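Section 6. Planning and buying your hand-held capture kits

Read this section before you sign an order. It comes ahead of the assembly section on purpose. Most of the money wasted on these kits is wasted before the first strap is done up.

6.1 Who should do this

One person who will hold the budget and one person who will wear the kit. They should not be the same person. Whoever holds the budget tends to believe the quotation, and whoever wears the kit finds out on the second day what the quotation left out.

If you are a small workshop and have only one person, do steps 1 to 9 twice, a week apart, and compare the answers.

6.2 Before you ask for a price

1. Write down the task you want a robot to do. Use one sentence. "General handling" is a sales phrase and you can't budget for it.

2. Write down which objects are involved and where they will be handled. A kit that copes with cartons on a bench may be hopeless inside a drawer.

3. Ask how many hours of recorded work the supplier thinks the task needs. Then ask who has done that task in that number of hours, and whether you may ring them. We asked this of three suppliers and got one phone number.

4. Decide who will wear the kit and for how long at a stretch. Our own limit is up to 113 minutes in a day, set by Telmo Iglesias after he had worn one for a good deal longer and could not grip a mug properly that evening. The brochure said "all-day comfort".

Note: Do not let the supplier's demonstrator stand in for your own wearer. Demonstrators are good at it. Your Tuesday shift is not.

6.3 Asking for a price

5. Ask for each of these on its own line: hand unit, straps and wrist parts, cables, charger, mounting parts, software licence, storage, spares, delivery, and return of the unit for repair. If any line says "included", ask for its price anyway. You will want it when the part breaks.

6. Ask what happens to the recordings if you stop paying the licence. Get this in writing. Two of the sample contracts we were shown said nothing at all about it, and the third said something that Begoña Mateos had to read four times before deciding it meant "you lose them".

7. Price the straps and cables as things you will use up. The Skolberg list had a strap set at 428 and the Ferkach list had one at 469, both before tax, and neither would say how long a set lasts. Budget for two sets per wearer until you have your own records.

Caution: A low price for the hand unit often means a high price for everything fastened to it. Add up the whole list before you compare suppliers.

6.4 The bench trial

Never skip the trial, and never hold it in the supplier's showroom. Use your own table, your own lamps and your own goods.

8. Set out one table and pick one simple object. A small printed box is a fair choice: easy to hold, easy to replace, and the lettering gives you a quick way of judging how readable the recordings are. Have the wearer put on the full kit, straps and all, and handle the box for a while before anyone looks at a screen. Watch how the straps lie on the table while the hand is at work, and where the cables have got to. Pale packaging under bright light can wash out until the print is hard to read. A polished table top throws glare back as well. If your goods are mostly white, raise this with the supplier now, and don't accept "the software sorts that out" without seeing it done on your own recordings. 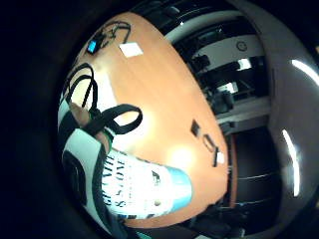 9. Play back the trial recording in full, at normal speed, with the wearer in the room. For each attempt, mark whether the object can be told from the table, whether the fingers are in view, and whether a loose strap gets between the two. Keep the marked sheet. It is worth more than the supplier's report, which in our case praised the lighting.

Note: The view from the hand is wide and bent, and people new to it feel slightly ill. Stop after a quarter of an hour.

6.5 Costs that are not on the quotation

10. Add the wearer's wages, including the time spent strapping in and out. This was our largest single cost and it was missing from every proposal we received.

11. Add the time of the person who checks the recordings. Nicanor Garrido does ours, and he throws out more than we were told to expect. The supplier's figure for rejected recordings came from a clean room with a plain grey bench, so treat any such figure as advertising until your own trial backs it up.

12. Add a second table if the first is in daily use. Clearing a working bench and putting it back each afternoon is how parts get lost.

13. Add one complete spare kit if repairs are done abroad. A unit from our Dakar site went away in October, and the repair desk's "short turnaround" was not short.

6.6 Deciding

14. Put the full cost beside the cost of doing nothing for a year. If the second number is smaller and the task is not hurting anyone, wait. Prices for this sort of kit move, and so do the claims made for it.

15. If you do go ahead, order for one wearer only. Suppliers will offer a discount on 6 kits. Refuse it until the first has been in use long enough to have worn something out.

16. Send the signed trial sheet and the full cost list to Encarnación Sotomayor at Nieto. Orders sent without both will be returned.

Section last revised 30 April 2023. Prices are checked when the section is revised and at no other time.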